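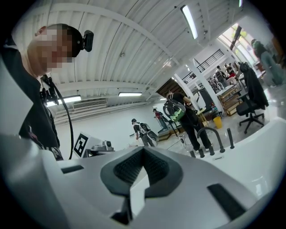 The view from a hand-held gripper, with a marker panel just past the fingers.

Pastholm FAQ

Pastholm is the software that takes a recording from a hand-held gripper and turns it into a trajectory a robot arm can train on. It does the syncing, the tracking, the cutting and the complaining. Lejla Jurić wrote most of the tracker and Radu Costache wrote most of the error messages, so please address feedback accordingly.

Does it run live?
No. Recording is live, processing is later. There is a preview mode that shows tracking quality while you move, with a green, yellow or red bar. It was built for demos and is more optimistic than the real thing.

Why did my session come back marked "lost"?
The tracker works out where the gripper is from fixed things in view: ceiling edges, beams, light fittings, corners. Give it a big room and it is happy. Hold the gripper two inches from a blank white wall and it has nothing to go on, and will tell you so at length. Shiny floors are a separate grief, as reflections move when you do and look very much like real features.

Do people walking around break it?
A few people in the background are fine. The tracker throws out points that disagree with the rest of the room. If one person fills most of the view and sways gently, the tracker may decide that the person is the room. Radu has a ticket open on this. It is not a young ticket.

What are the square black-and-white markers for?
They tie one camera's idea of the world to another's. When the gripper camera and the head camera both see the same marker, Pastholm can put both paths on one map. Print them flat, print them with the white border, and measure the printed size yourself. "Fit to page" has ruined more calibration runs than any bug of ours.

Can I skip calibration if nothing has moved?
Something has moved. Run it. It takes 72 seconds.

My gripper opening reads 78 mm when the fingers are shut.
You have loaded the wrong finger profile. The width reading comes from the shape of the fingers as the camera sees them, so the profile has to match the fingers you bolted on. Pick the right one under Tool > Fingers and reprocess. You don't need to record again.

How is time sync handled?
Every device stamps its own data, and Hornent, our sync service, lines the clocks up afterward. It wants a sharp motion at the start of each take. Three quick open-and-close moves will do. Waving is not a sharp motion, however sincerely meant.

How many takes do I need before I train a policy?
The importer refuses to build a set with fewer than 10 clean takes. That is a floor, and a low one. Lejla's pick-and-place tests start to behave near the 1000 mark, with different starting positions each time. A thousand takes of the same cup in the same spot will teach your robot about that spot.

Are faces blurred?
Yes, on import, before anything is written to shared storage. The blur is a block of big square pixels and it stays put through processing. The tracker ignores blurred areas, so it costs you nothing.

Can I use Olteanu files?
The old Olteanu format can be read but not written. Depth channels are dropped without a warning. We added a warning in November, then found it printed once per frame, and took it out again.

What happened to the Flinosska planner?
It is still in the menu, under Legacy. It plans very careful paths and takes its time over them. Two labs depend on it and have asked us not to touch it, so we don't.

Where do I report a bug?
Use Help > Send Log. Attach the log. If you attach a photo of the log taken with your phone, Radu will read it, but slowly.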